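5. Entretien courant et rénovation du parquet huilé

Cette section concerne les parquets massifs et contrecollés traités à l'huile Mokent. Pour les parquets vernis, reportez-vous à la section précédente. Version du guide : 2020-07-11.

5.1 Avant de commencer

Les parquets de la gamme Voridance sont livrés huilés en usine. La première couche d'entretien se passe après la pose, une fois la pièce débarrassée et dépoussiérée. Il faut ensuite renouveler l'opération quand le bois devient terne ou quand une goutte d'eau pénètre au lieu de perler.

Test de la goutte d'eau

1. Choisissez une zone de passage, par exemple devant une porte ou au pied d'un canapé.
2. Déposez quelques gouttes d'eau claire et attendez 5 minutes.
3. Essuyez avec un chiffon sec. Si le bois a foncé à cet endroit, le sol doit être huilé. La marque s'efface en séchant.

Note — Faites le test à plusieurs endroits. Un parquet peut être usé dans le couloir et en bon état sous une table.

5.2 Préparation du sol

1. Videz la pièce. Les meubles trop lourds peuvent rester en place, mais il faudra alors traiter le sol en deux fois.
2. Passez l'aspirateur avec la brosse pour sols durs, rouleau arrêté. Insistez sur les joints et le long des plinthes.
3. Diluez le savon Mokent dans de l'eau tiède en suivant le dosage de l'étiquette.

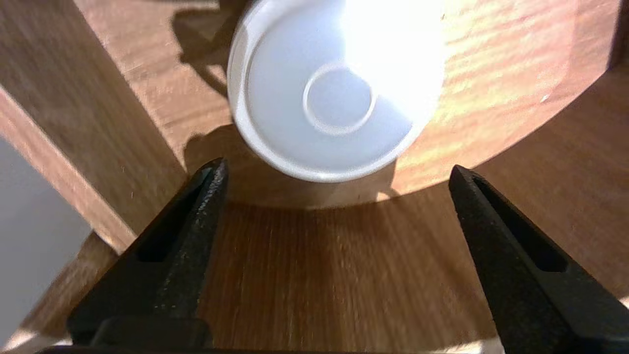
4. Lavez le sol dans le sens des lames avec une serpillière bien essorée. Changez l'eau dès qu'elle se trouble.
5. Laissez sécher 8 heures, fenêtres entrouvertes. N'utilisez pas de chauffage soufflant.
6. Égrenez légèrement les zones rêches avec un pad blanc, puis aspirez de nouveau.

Attention — N'utilisez ni nettoyeur vapeur, ni eau de Javel, ni produit à base de silicone. Les traces de silicone empêchent l'huile d'adhérer et ne partent qu'au ponçage.

5.3 Application de l'huile

L'huile Mokent s'applique à température ambiante, sur un bois sec. Agitez le bidon avant ouverture et plusieurs fois pendant le travail : les pigments des teintes foncées se déposent au fond.

1. Commencez par le mur opposé à la porte.
2. Versez un peu d'huile dans un bac plat. Ne versez jamais directement sur le sol.
3. Étalez une couche fine à la brosse ou au rouleau à poils courts, toujours dans le sens des lames. Travaillez par bandes de quelques lames et terminez chaque bande sur toute sa longueur avant de passer à la suivante.
4. Laissez pénétrer, puis essuyez l'excédent avec un chiffon de coton non pelucheux. Aucune flaque ni surépaisseur ne doit rester en surface.
5. Regardez le sol en lumière rasante, accroupi, depuis la porte. Les manques apparaissent mats et les excédents brillants.

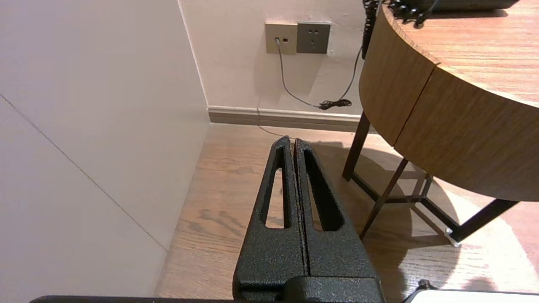

Les reprises se font tout de suite, au chiffon légèrement imbibé. Une fois l'huile prise, une trace brillante ne s'enlève plus qu'au pad, avec un peu d'huile fraîche pour ramollir la couche. Sur les essences claires, 2 couches fines donnent un résultat plus régulier qu'une couche épaisse. Laissez passer une nuit entre les deux.

Attention — Les chiffons imprégnés d'huile peuvent s'enflammer spontanément. Après usage, plongez-les dans l'eau ou faites-les sécher à plat, dehors, avant de les jeter. Ne les laissez pas en boule dans un seau ou un sac.

5.4 Remise en service

Ne marchez pas sur le parquet avant le lendemain, et alors en chaussettes seulement. Attendez 48 heures pour remettre les meubles, après avoir collé des patins de feutre sous les pieds. Les tapis attendront une semaine de plus, le temps que l'huile durcisse à cœur. Pas de lavage pendant cette période — un balai sec suffit.

En hiver, surtout à partir de décembre, l'air chauffé dessèche le bois et de petits jours peuvent s'ouvrir entre les lames. Ils se referment en général au printemps. Ne les rebouchez pas à la pâte à bois.

5.5 Retouches localisées

Pour une tache ou une rayure superficielle, poncez à la main au grain fin, dans le fil du bois, en débordant un peu de la zone abîmée. Dépoussiérez et appliquez l'huile au chiffon. La teinte de la retouche s'uniformise avec la lumière au fil des semaines.

Pour les lames fendues ou décollées, adressez-vous au revendeur Drollia ou à l'atelier Godinho en indiquant la référence inscrite sur l'emballage. Conservez quelques lames de la pose dans un endroit sec, à plat, dans leur carton d'origine.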